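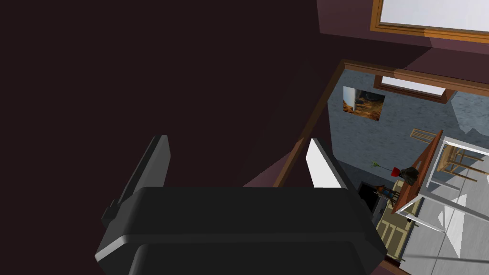 Small buildings are the hard part of any neighborhood model. When you work at a scale of 1:1000, a family house comes out about the size of a lentil, and fingertips are simply too big and too warm for the job, especially once there is glue on them. So before you buy any fancy card, get yourself a decent pair of tweezers, and look for the same general shape as the two dark gripper fingers at the top of the page, leaning in toward each other as they rise, with a squared end like the one on the left. Needle points look professional in the shop, but they poke holes in foam board and they let a little block spin around just as you are lowering it onto its lot.

I have been making street and block models at my kitchen table for longer than I like to admit, mostly for library displays and neighborhood meetings, and the tips below are the ones I find myself repeating whenever someone asks how to get started.

Starting with the base

Use something stiffer than you think you need. My first model of the Skandau hillside was built on single-layer cardboard, and by the time the glue had dried it had curled up like a potato chip — a very steep hillside indeed! Two layers of foam board, glued with the grain of the paper crossing, will stay much flatter. Put heavy books on top overnight and go to bed. If you keep peeking, you will shift it.

Tape your printed map down along one edge only at first. That way you can lift it like a page, check what is underneath, and lay it back in the same spot.

Cutting

Change the blade before it feels dull. By the time you notice the drag, you have already torn a few edges. I snap off a new section every time I sit down, and I keep the old bits in a jam jar with a slot cut in the lid, well away from the sandwich things.

Always use a metal ruler, and stand up to make long cuts. I resisted the standing for years and my avenues all wandered a little to the left.

For rows of identical houses, cut one long strip to the right width and height, and then chop it like a carrot. A stop block taped to the cutting mat keeps every piece the same length. The Quinlan terraces, 19 houses in a row and every one alike, took me less time than making a pot of coffee, and I was rather proud of them.

Gluing

White craft glue is fine for nearly everything. Squeeze out a puddle the size of a dime on a jar lid, dip the bottom of the block, touch it once on scrap paper to take off the extra, and set it down. Don't slide it into place, or you'll leave a shiny trail right across the road, and it will catch the light from every angle.

Work from the middle of the board outward if the board is bigger than your reach. Otherwise work from the back toward yourself. Sleeves up, please, and bracelets off.

Trees, water and other soft things

Dried yarrow heads make lovely trees for larger scales. For the tiny ones, I tear up a green kitchen sponge (a new one) and dab the crumbs on with a damp brush. Rivers look best when you leave them plain. I once painted the canal in Plendby three shades of blue with little ripples, and it looked like a bathroom rug.

Storing and carrying

A shallow box with a lid is better than any amount of plastic wrap, which builds up static and pulls the sponge trees right off. Cut strips of foam to wedge the base at the corners so it can't slide, and write THIS SIDE UP on all the sides, including the ones where it seems silly.

Pack a repair kit too: glue, your tweezers, a spare tree or ten, and a few extra houses. I also put in a clean makeup brush for dusting. By March, when the Dromitora model had been sitting out in the library all winter, the rooftops had a fine gray fuzz on them, and a soft brush took it off without losing a single chimney.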